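Bukmont Automation Forum > Visits and Open Days
Thread: Plela open day, simulation demonstration

fweldemariam_mod
Members are invited to record their observations on the June open day at Plela. Please keep remarks to the demonstrations themselves. My thanks to the hosts for receiving us.
Feven Woldemariam, moderator

jelinek_cell5
The simulation session was the most useful part of the afternoon. The presenter stated that the task set holds 1046 entries, of which 300 were available to visitors. I would have welcomed a printed list.

northbay_integration
I must respectfully disagree. A simulated gripper says little about how the Zaltanance cell will behave on our floor. Visitors traveled a long way and saw five minutes of hardware.

jelinek_cell5
The program did say "simulation" – in the first line. Hardware was scheduled for the morning.

northbay_integration
The copy I received listed no morning session. I would ask the hosts to confirm which version was sent to member firms.

fweldemariam_mod
I have forwarded that question to Plela. The hosts expect to repeat the demonstration, with about 1000 places across all sessions. Two views from the simulation follow.

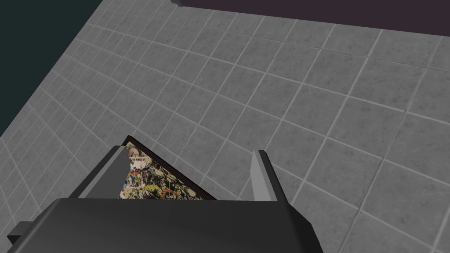
Gripper over the patterned panel, fingers on either side.

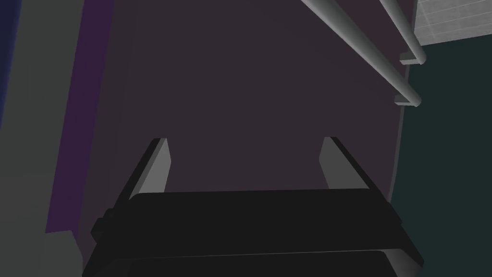
Reading time: 1 min

tool_room_k
Thank you for posting these. In the second view the fingers are open with nothing between them. Was a grasp attempted at that point, or was the arm still moving into place?

jelinek_cell5
I did not note it at the time. The question would be better put to the presenter.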